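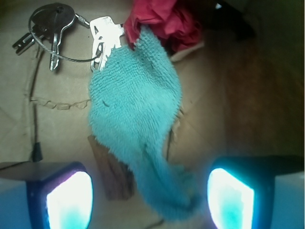 ## Looking after your Gaber cleaning cloth

Thank you for choosing a cloth from the Emero household range. We know most people don't sit down to read about a cloth, but ten minutes with these pages will save you a good deal of bother later on, and a cloth that is treated kindly will go on being soft and useful for a very long time.

### Before first use

1. Take the cloth out of its paper band and give it a good shake out of doors. A new cloth sheds a little fluff - this is quite usual and settles down after the second or third wash.
2. Clear the surface you mean to clean. Keys, coins and hair grips should go in a dish or a drawer, well away from the cloth. The notched edge of a key is just the sort of thing that catches in the loops.
3. Wash the cloth once on its own in cool water, with no softener.

**Caution:** Never pull a snagged loop. Snip it level with small scissors and carry on.

### Everyday dusting

4. Fold the cloth in half, and in half again, so that you have several clean faces to turn to as you go along.
5. Wipe in long, easy strokes towards yourself. There is no need to press hard, as the loops do the picking up for you.
6. When one face looks grey, turn to the next. When you have used them all, it is time for a rinse.

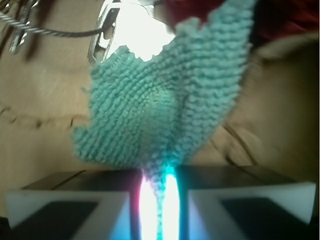
7. Rinse under the tap until the water runs clear, then squeeze the cloth gently from one end to the other. Please try not to wring it into a tight rope, tempting as that is, for it strains the edges and they are the first part to go.
8. Open the cloth right out and hang it by a short side, somewhere with moving air. Left in a heap by the sink it will smell sour by the morning, and then you will have to wash it all over again.

**Note:** The Gaber cloth is made to stand 200 washes at 40 degrees. The larger Itulano cloth, item 537, is made to stand 400. Neither should be ironed or put near an open fire.

### Storing and packing away 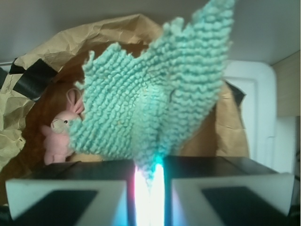 Cloths like to be put away clean and completely dry, and they don't much mind where, so long as it isn't damp. A shelf in the airing cupboard is ideal, and so is a hook behind the pantry door. If you would like to keep several together, a brown paper bag does very nicely, even one that has gone crumpled. Pick off any pale flecks of lint before the cloth goes in, either with your fingers or with a strip of sticky tape, and they won't end up on your glasses and mirrors the next time you polish.

9. Fold the cloth loosely and lay it flat.
10. Keep floor cloths and kitchen cloths in separate bags, and write on the bags if you share the house with other people.

Spare cloths and hanging loops are listed on page 106 of the Nostetach catalogue.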